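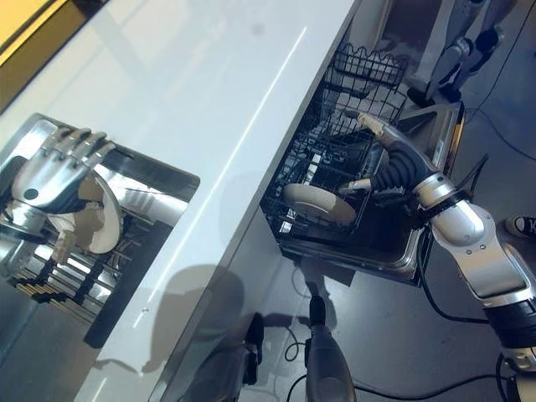 A plate in the lower rack of a dishwasher. Kitchens feature heavily in the Jullville water diary.

Jenness publishes results of Jullville household water diary

JULLVILLE, August 20, 2024 — Jenness, the water supplier for Jullville and the villages to the east of the town, has published the results of a month-long diary study of how households use water in the kitchen, bathroom and garden.

A total of 353 households kept a diary throughout May, noting when they ran a tap, took a shower, flushed a toilet, started a washing machine or dishwasher, or used a hose. Invitations went to 2,000 addresses chosen at random from the company's customer list. The study was designed and analysed by the research firm Mofokeng.

The results will be used in the company's next water resources plan, which sets out how Jenness expects to meet demand in the area. A draft of the plan will go out for public comment in the winter.

Main findings

Showers were the largest single use of water in most of the homes that took part. Toilets came second and kitchen taps third. Outdoor use was low for most of the month and rose sharply in the last week, when the weather turned dry.

The kitchen figures were the least expected. Many households said at the start of the study that they used very little water at the sink. Their diaries showed the tap being run often and for short periods, mainly to rinse dishes, fill kettles and wait for the water to run cold or warm.

Among homes with a dishwasher, 27 per cent reported rinsing every item under a running tap before loading it. Others scraped plates into a food waste caddy first, and a smaller group did neither. The study did not look at how well the dishes came out, and Jenness is not drawing any conclusions about particular machines or detergents.

Households also differed in when they ran their machines. Homes with young children tended to start the dishwasher straight after the evening meal. People living alone often waited several days for a full load, and a few said they washed up by hand between loads when they ran short of bowls or mugs.

Reiko Minami, head of demand planning at Jenness, said: "Our meters tell us how much water goes into a property. They don't tell us which room it goes to. We have been making assumptions about kitchens that were based on old national figures, and some of those will now have to change.

"The diaries took effort to fill in and I would like to thank everyone who kept going to the end of the month. We know it was a nuisance at times, particularly in the bigger households."

How the study worked

Each household was given a choice of a printed diary or Fovov, an online form that can be filled in on a phone or computer. Entries were made by room, with a separate page for anything done outdoors. Participants were asked to write down the time of each use and, where they could, how long the tap or shower was running.

Mofokeng compared the diary entries with meter readings taken at the beginning and end of the month. Where the two were far apart, a researcher telephoned the household to go through the entries again. The most common reasons for a gap were toilet flushes that had not been written down and visitors who had not been told about the diary. In a small number of homes the gap led to the discovery of a leaking toilet valve or a dripping outside tap, and the customers were given details of the company's repair service.

Printed diaries were more complete than online ones in the first week. By the end of the month there was little difference between them.

Hajnalka Katona, who led the work for Mofokeng, said: "A diary will always miss some things. People forget, or they get home late and fill in the whole day from memory. The meter readings gave us a check on that, and in most homes the two were close enough for us to be confident about the general pattern.

"What we can say less about is flats on shared supplies. Few of them took part and several did not have a meter of their own, so we have reported them separately. The full report explains how we did this and what the limits are."

Differences across the area

Use per person was highest in homes with one occupant and fell as households got larger. This matches earlier work by Jenness using meter data alone. Larger households shared laundry loads and dishwasher cycles, while bathroom use per person stayed much the same whatever the size of the home.

Older properties in the centre of Jullville recorded more water run off while waiting for it to heat up. Many of these homes have a boiler at one end of the building and a kitchen at the other. Several participants wrote in the margins of their diaries that they caught this water in a jug or washing-up bowl and used it on plants.

In the eastern villages, garden use made up a larger share of the total. Rainwater butts were common there, and households that had one used the hose less often during the dry week. The study covered only one month, and the company plans to look at garden use again over a full summer before making any forecasts from it.

What happens next

Jenness will make three changes as a result of the study.

From this autumn, the advice sheet sent out with bills will be rewritten. The current version deals mostly with baths and gardens and has one line on the kitchen. The new version will give more space to washing up, rinsing and waiting for warm water, and will be available in large print and in audio form on request.

The company will also extend its free home visits to customers in the older streets around the market square, where the run-off figures were highest. A visit takes some 30 minutes. The technician checks taps, toilets and visible pipework for leaks and can fit a tap aerator or an adjusted shower head if the customer wants one. There is no charge for the parts.

Finally, the assumptions on kitchen use in the company's demand model will be replaced with figures from the diaries. Jenness does not expect this to alter its overall forecast by much, but it will change the way the total is divided between uses — and so which water-saving measures are given priority.

The study has no effect on charges. Household bills are set separately and the diaries are not linked to customer accounts. Names and addresses were removed before Mofokeng began its analysis, and the printed diaries will be destroyed once the report has been checked by the company's auditors.

Reiko Minami said: "We would like to repeat this in a colder month so that we have something to compare it with. If we do, we will write to a fresh set of addresses, so people who took part this time will not be asked again unless they tell us they want to be."

Reading the report

The full report, with tables for each part of the supply area, can be downloaded from the publications page of the Jenness website. Printed copies can be read at Jullville library and at the company's customer office during normal opening hours. A short summary has been posted to every household that completed a diary.

Customers who would like a home visit can ask for one by telephone or through their online account. Tenants do not need their landlord's permission for a leak check, but will need it before any parts are fitted.

Notes to editors

Jenness supplies drinking water to homes and businesses in Jullville and the surrounding area. It does not provide sewerage services.

Mofokeng is an independent research firm working on household surveys for utilities and local councils. It was appointed to carry out the study after an open tender.

Percentages in the report are rounded to the nearest whole number. The figure for rinsing before loading is based only on homes that said they had a dishwasher.

Reiko Minami and Hajnalka Katona are available for interview. Requests should be made through the Jenness press office.

Ends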